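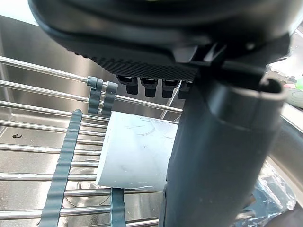 Burik at the Sink – Build Gallery

Welcome to the gallery of Burik. Burik is the name of our arm project in the shared workshop on Grotthorpe Lane. We are a small group who build in the evenings, and the goal for this winter is simple to say and slow to do: the arm should take flat things out of a dish rack and put them back without help.

On this page I collect pictures of the work with some words for each. I write in English so that the people from the Russo forum can also follow. Please excuse my mistakes, I correct them when somebody writes to me.

The sink is our favorite test place. It is a hard place for a robot. Steel reflects everything, the rods of a rack all look the same, and a thin board lying on them gives very little edge to hold. When the arm comes from above, the wrist camera sees mostly its own gripper and the rods, and the white board between. At this distance the software must decide where the board ends. In August we trained it only on a gray table, and it was very sure of itself there. Over the rack it became much less sure, so we began again with new recordings.

We have now 3062 short recordings of reaching into the basin. The plan was 3000, and we continued a little because one evening was going well. From these, 526 are marked by hand with the edges of the board. The marking is the boring part of the project. It takes me one full evening to do 40 of them carefully, and after that I start to see white rectangles in my sleep.

For the recordings we made some rules, and I put them here for those who asked:

The rack stays over the left basin.
The board is moved by hand between two recordings, also when it seems to lie in a good position already.
The faucet handle is not touched while the arm has power.
Scratches on the board are fine and we do not change it for a new one. The old board has more marks, and the camera likes marks.

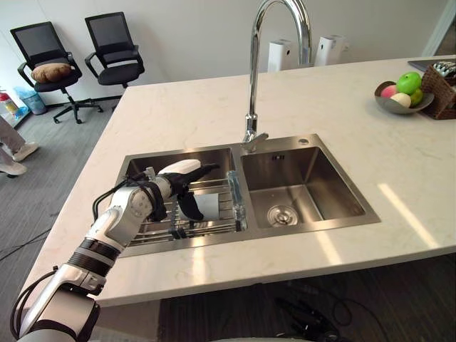

Burik with its hand over the left basin, the white board under the fingers.

This view shows better how far the arm must reach. It comes in diagonally across the corner, and the hand must go down beside the faucet without touching it. We have spent many hours on this one movement. The first path was too high and the fingers closed before they reached the board. The second path was good for the board and bad for the faucet. The one we use now goes lower on the left side and turns the wrist late.

The cables still run on the outside of the arm. I know that it does not look nice. We tried once to put them closer to the segments with a sleeve, and then the elbow pulled on them every time it was straight. With a loop there is enough length for all positions, so the loop stays for now. If you have made a better solution at home, I would be very glad to see it.

The cup in the rack is a task for later. Clear things are difficult for our camera, and I prefer to finish the board first. The fruit bowl on the counter is also a popular wish in the group – everybody wants to see Burik give them an apple. It will have to wait for softer fingertips.

About the software: we use Gristeo for planning the path, with our own small program on top for choosing the place to grip. Our program is not pretty, but I put the code in the shared folder of the workshop, together with the settings for the wrist. Take care with the speed value in that file. It is given in degrees per second, and an older note of mine says radians. The note is wrong.

Next steps on the list:

Mark more recordings, also the ones with strong sun on the counter.
Try the same grip with the board turned to the long side.
Print a new cover for the fingertips, in a softer material.
Write down the start position of the arm properly, so that we do not search for it every evening.

More pictures will come when the new fingertips are ready. Questions are welcome in the guest book or at the workshop, in the evening.

Page updated January 4, 2022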